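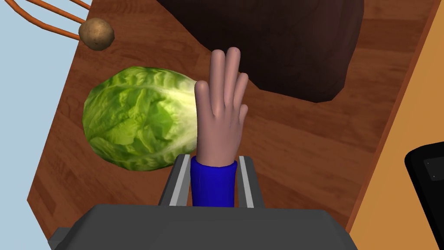 Hand task in the simulator: lettuce, potato, wooden table.

Search this site Go
Filed under: Clubs > Robotics > Questions

Is the Fuststead robot club worth joining?
Depends. The January leaflet promised "real robotics in 2 weeks". I'd ignore that. Ruairi Pringle, who wrote it, now says a term.

Do we build anything?
No. Everything at Fuststead runs in simulation. Colham has the workshop, and the waiting list.
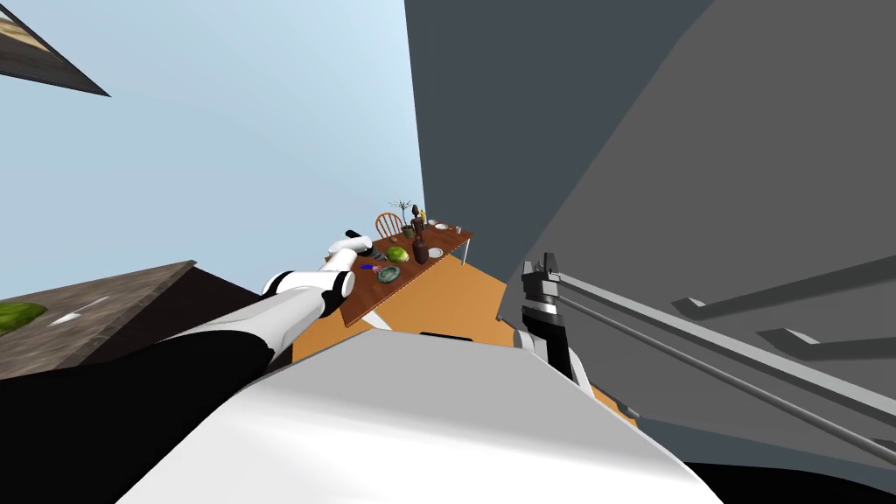
Left arm over the table, outdoor world.

How good are the results?
Our best team claimed 39 clean grasps out of 176 tries. I have doubts about "clean", as they marked their own.

Should I use Tudose or Mosira?
Tudose if you can code a bit. Mosira is friendlier but hides the settings you need to change. 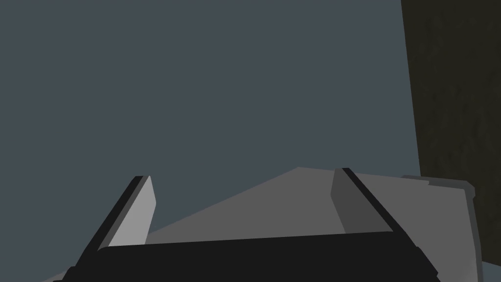 Will a score of 100 in the simulator count at the Colham contest?
It gets you entered. I wouldn't read any more into it than that.

Updated 2025-05-07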